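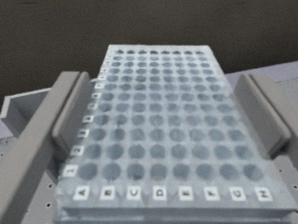 The Squeeze

Nouhaila El Idrissi has spent most of August picking up a piece of plastic and putting it back down. She hasn't touched it once. The plastic, a standard 96-well microplate of the kind that biology labs go through like paper towels, exists on her screen, and so does the gripper that picks it up, and so does the table. The coffee is real. She drinks a lot of it.

"People ask what I do and I say robotics, and they picture something with legs," she says. "Then I show them this and they ask if it's going to do anything else."

Mostly it isn't. Two gray fingers close on the long sides of the plate. The plate goes up. If things go badly it goes up at a tilt, or slips, or now and then leaves the table at a speed that would put it through a window if there were a window. The simulator has opinions about what happens when two stiff objects are pushed into each other, and some of them are wild.

El Idrissi works at Unley, a small outfit on the second floor above a tile showroom, where labs send their automation problems before spending money on them. The current problem belongs to a testing company called Drumavham, which wants an arm to carry plates from a bench to a reader and back, all night, without a person there. They had narrowed the choice to three grippers and one very firm wish, that nobody drop anything. Unley's job is to try all three in simulation and say which one to buy.

That sounds like a long lunch's worth of work. She is now in week six.

The trouble with a microplate is that it was designed for hands, and then for machines that slide it into a slot, and only after that for robot fingers. It's light, it's a little slick, and it has a skirt around the bottom that sticks out just enough to matter. Grab too high and you're holding the thin part. Grab too low and the fingers scrape the table. In the middle is a band a few millimeters tall where everyone is happy, and the whole business of comparing grippers comes down to who can find that band on a bad day.

She arranges the bad days herself. Each gripper gets 40 lifts per round, and in every one the plate has been nudged or turned slightly from where the arm thinks it is. Then the friction gets turned down, as though someone in a hurry had left a film of something on the plastic. Then the weight goes up, for full wells.

The first gripper, the cheap one, has short fingers and a strong opinion of itself. With the plate exactly where it was promised, it never missed. With the plate turned a few degrees, it closed anyway, one corner of a pad arriving well ahead of the rest, and spun the thing like a record. It failed 13 lifts in its first crooked round. El Idrissi keeps a recording of the worst of them and will play it for visitors without being asked.

The second gripper, the expensive one, has a force sensor and adjusts its squeeze as it closes. It did very well and took forever. Watching it settle on a plate is like watching someone parallel park a borrowed car. Over a night's run the extra seconds pile up, and Drumavham's people, who had been leaning toward this one because of the price (there is a kind of buyer who leans that way), went a bit quiet on the call.

The third is made by Asby and is the one nobody in the office wanted to like, mainly because its manual is so bad. Its flat gray pads are nothing to look at. But they're long enough to pull a crooked plate straight as they close, and when they hold it near the middle the two ends more or less balance. It lost 3 lifts in the slippery round and blamed none of them on her, which she says puts it ahead of the manual.

Down the hall, Amr Chraibi is in charge of not believing any of this. His official title has the word "validation" in it. His room holds an actual arm bolted to an actual bench, a stack of plates, and a roll of paper towels the size of a car tire, and it's his job to take what worked on her screen and find out how it breaks.

"Her plates are perfect," he says. "Every one is the same plate. I open a box and there's one with a bent skirt, one that's stuck to the next one, and a hair."

The two of them have been having this conversation for years, and it has worn smooth. She points out that she ran several thousand lifts while he was looking for a hex key. He points out that the hex key was in her drawer. They do both admit that the simulator has gotten good at the dull parts. When the virtual pads let go of a plate at a certain angle, the real ones usually let go at nearly the same angle, and the plates land the same way up, meaning the wrong way.

Where the two worlds part company is the labels. In her model the letters A to H run along one short edge and the numbers 1 to 12 go down the long side, each one black on a crisp white square, easy for a virtual camera to read at close range. Chraibi's plates have theirs molded into the plastic, clear on clear. The vision code that could tell which end was which on her screen spent its first afternoon in his room guessing. A plate put into the reader backward isn't dropped, so by Drumavham's rules it counts as a success. It just gives every patient someone else's result.

The fix was suggested by Abdel Rahman, a consulting outfit that Unley calls in when the arguing stops being fun, and its invoice ran longer than its advice. Forget the letters, they said, and look for the notched corner. El Idrissi added notches to the next version of her plate that same evening. She also made the labels harder to see, some of them nearly invisible, and says it hurt a little. She had been proud of the labels.

Drumavham has now ordered the Asby gripper, plus a second set of pads, plus, for reasons it hasn't shared, a carrying case. Chraibi will get his hands on it first. He plans to begin with the bent skirts and work up to the hair.

El Idrissi, meanwhile, has a new request from another lab, which wants to know whether a robot can take the lid off a plate. She has been at it since nine in the morning. So far the lid comes off fine, and the plate comes with it.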